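Call for Participants: Marshal and Rider Recovery Study, Rantala Road Races

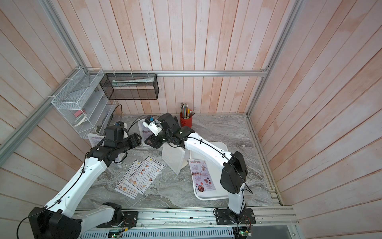 Kevin Gallagher wrote after the August practice meeting that marshals at the far end of the Totness circuit could hear a stopped motorcycle being called in on the radio well before they could see it, and asked that the matter be looked into before next season.

The Drunduvis Motorcycle Club is now seeking 57 adults to take part in a study of how quickly course marshals recognize and report a stopped or fallen rider. Applications are invited from licensed riders, registered marshals and members of the public with no racing experience.

Participants will attend one session at the Zotelbridge paddock building. Each session includes a hearing check, a short briefing on flag signals, and a set of recorded radio calls to which participants respond in writing. No riding is involved.

Eligibility
Applicants must be 18 or older and able to read and write in English. Persons who served on the race control team at Totness this year are not eligible.

Payment
Participants will receive $645 on completion of the session. Travel within 13 miles of Zotelbridge is not reimbursed; participants coming from farther away may submit a mileage claim.

How to apply
Application forms are available from the club office. Completed forms must be marked with reference 3229, addressed to Cillian Heffernan, Study Coordinator, and received by September 3, 2026. Applicants will be notified in writing whether or not they have been selected.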